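Desktop Refurbishing: Frequently Asked Questions

These are the questions we get most often about donating, requesting or working on the desktop computers that pass through the Pando program. If yours isn't answered, use the form on the contact page.

What kinds of computers do you take?

Business desktops, mostly towers. Monitors, printers and laptops go through Flurkent, who have their own drop-off door and their own hours (8 a.m. to 3 p.m.). Last year we handled 906 towers and sent out 400 of them as complete, working machines. The rest were used for parts or recycled.

Does the computer have to turn on?

No. Tell us what you know about the fault when you fill out the form. If you know nothing, write "unknown" and leave it at that.

Should I remove cables or cards before dropping it off?

Please leave everything inside where it is. Small leads are easy to lose, and the ones that plug in along the edge of the motherboard often don't match from one model to the next. Our bench notes list each lead by the label printed next to its header.
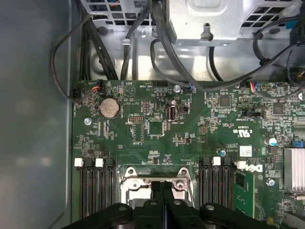

Leads along the top edge of a Dell motherboard, with the coin-cell battery in its holder.

Do you replace the coin-cell battery?

Yes, on every machine that goes out. A weak battery makes the computer lose its date and startup settings. Used cells go in the marked tub, with tape over both faces.

What happens to my data?

Drives are taken out and logged before any other work is done, unless you have asked us to keep the drive with the computer for testing. Wiping is done on a separate station. If a drive can't be wiped, it goes to Pellico for shredding, and we can send you the certificate. Ask for it on the form – we can't issue one later.

Why do you take the cooler off the processor?

Thermal paste dries out with age. Once it has, heat doesn't pass into the cooler as well, and the fans run loud or the computer shuts itself down. We clean off the old paste, check the socket and put on a fresh layer. Processors stay in their sockets for cleaning unless there is a fault to trace.
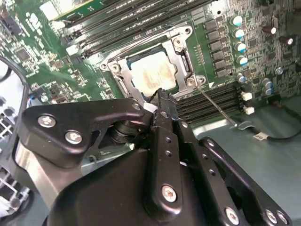
Pando Hardware Reuse Team – Desktop Bench

What do you use to clean off old paste?

Isopropyl alcohol and lint-free wipes. Work from the outside edge of the metal lid toward the middle so that nothing gets pushed down into the socket frame. Don't use a screwdriver or a blade, even on paste that has gone hard.

Can I ask for more memory?

Yes, if the board has room and we have matching modules. We had 121 spare modules on the shelf at the November stock check, but many were the same size and type. Modules with heat spreaders are fine as long as they clear the parts next to them.

How do you work on a tower?

Lay it on its side with the open side up and the power cord unplugged. Hold the power button in for a few seconds. Check for blue plastic clips and latches before reaching for a screwdriver, as many of the Dell cases use them for the drives and expansion slots.

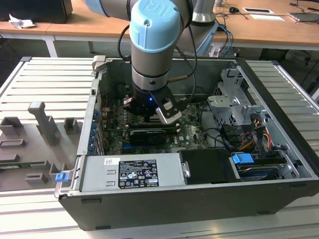
Keep the power cables clear of the board while you work, and don't open the power supply itself. If a supply is bad, we swap the whole unit. Read the label first and write the wattage on the job sheet – the replacement has to match it or be higher, and the plugs have to be the same.

How long does a request take?

Two to three weeks for one computer. Larger requests, such as the one we filled for the Ndung'u reading rooms, are scheduled separately.

Is there a warranty?

We will repair or swap a computer for six months. Keep the sticker with the job number. The numbers are now past 3,382, so an older sticker may have only three digits. Both kinds are still in our records.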